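Vaga: operador(a) de teleoperação para recolha de demonstrações

A Flirnel procura pessoas para trabalhar na recolha de demonstrações destinadas ao treino do Hemmin, o nosso sistema de aprendizagem para manipulação de objetos domésticos. O trabalho consiste em comandar a mão robótica à distância e repetir tarefas curtas: pegar, segurar, rodar, pousar.

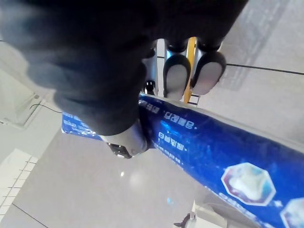
Cada turno tem cerca de 75 demonstrações, com pausas entre séries. As tentativas falhadas também são gravadas e devem ser assinaladas como tal no Vundia, o programa de anotação que usamos. Não é preciso experiência em robótica. A formação dura 16 horas e é paga.

Pedimos:
- idade mínima de 18 anos
- boa coordenação e paciência para tarefas repetitivas
- português falado e escrito; inglês básico para ler as instruções
- disponibilidade para turnos de manhã ou de tarde

As embalagens flexíveis e os ganchos são os objetos em que precisamos de mais exemplos nesta fase. Quem já trabalhou com comandos de jogo ou maquinaria remota deve indicá-lo na candidatura.
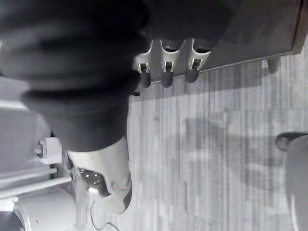
Equipa de Recolha de Dados
Recrutamento, Flirnel

Temos 7 lugares. O contrato vai até janeiro, com possibilidade de renovação. O trabalho é presencial.

Para se candidatar, preencha o formulário nesta página e anexe o currículo em PDF. Candidaturas até 7 jul 2026. Os candidatos selecionados fazem uma sessão prática de 58 minutos antes da entrevista.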